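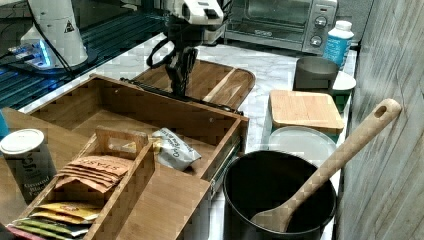
Section 5: Loading a book series into Kinia

Kinia sorts your fantasy series into reading order, or so the box claims. Check its work. It is best done with a drink to hand, and a drawer of Stash tea packets and a sea salt snack will see you through a long saga.

1. Open Library and choose Add Series.
2. Type the series title. "Himholm" finds all 6 volumes; "The Himholm Books" finds the cookery guide.
3. Press Sort, then compare the list with the page at the front of your latest volume.
4. Drag any prequel to where you want it. Kinia puts prequels first, which spoils the ending of Skavau book 3.
5. Press Save twice. The first press does not always take.

Note: Novellas are numbered as halves. Why, we can't say.

Caution: "Hide spoilers" hides blurbs only. Reviews still show – and reviewers do tell you who dies.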